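Projects > Undergraduate Work > Handling of Small Objects

Home | Courses | Projects | Facilities | Contact

Print this page | E-mail this page

Comparison of Two Grippers for Picking and Placing Go Stones
Student project report, Department of Mechanical Engineering, Cillham

1. Purpose

The project compared two end effectors for the handling of small, smooth, rounded objects. Go stones were chosen as the test object. They are cheap, closely alike in shape, and difficult to hold, as the curved faces give a flat fingertip very little to press against. The two devices were a suction cup supplied by Vekelen and a parallel gripper with two fingers, already in use in the Brorkstead laboratory.

2. Method

Both devices were fitted in turn to the same arm and driven by the same controller. Each trial consisted of picking one stone from a marked starting point, carrying it over the board and setting it down on a given intersection. A trial was counted as a success if the stone came to rest touching the intersection and no other stone was moved. The camera was used only to find the starting position. It was not used to correct the arm during the descent.

A total of 212 trials was recorded, divided equally between the two devices. Closing force was held at one setting throughout, following early tests in which a higher value caused the stone to spring out from between the fingertips.

3. Results

The suction cup failed in 30 trials and the gripper in 18. Most of the suction failures occurred at release, when the stone stayed on the cup for a moment and then dropped off to one side. The gripper failures were of a different kind – in nearly every case the fingers closed above the widest part of the stone and slid off it. Lowering the grasp height by 1 mm reduced this, but brought the fingertips close enough to the table to trigger the protective stop on 4 occasions.

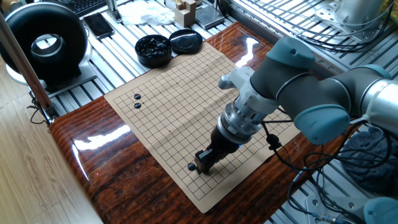 The choice of board also affected the results. A folding paper board was used for the gripper trials and its creases do not lie fully flat, so that the correct release height varies from one part of the grid to another. Stones released too high tended to roll. The height table prepared by the Biswas project group was adopted for the second half of the trials and is recommended to later students.

4. Further work

Fingertips with a shallow groove should be made and tested at the same closing force. The suction trials should be repeated with a smaller cup and a short pulse of air at release. Placement next to stones already on the board was attempted only with the gripper, and the clearance needed by the open fingers has yet to be measured.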